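STINDVILLE New patient records system, 70 beds, and the night manager still keeps a paper list. “It's faster. Sorry.”

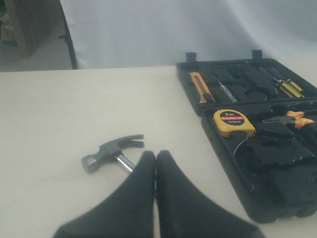
1 min read

Rasden Clinic switched over in December. Training ran four hours. “Not enuogh,” she says. “People learn from the person next to them.” 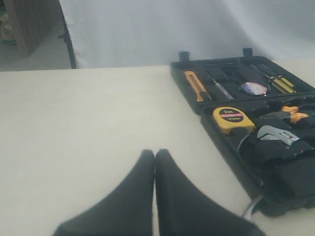
Hamisi Chege

Cost? She won't say. Nearly 3,000 charts moved so far.
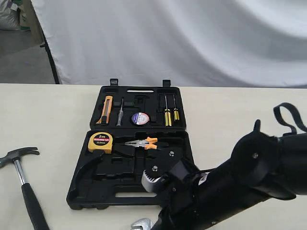
One nurse on the ward disagrees, says the alerts alone are worth it. The manager shrugs. “Ask me after a full flu season.”
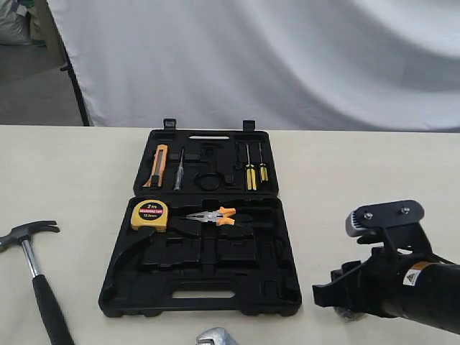 Open tool case on a table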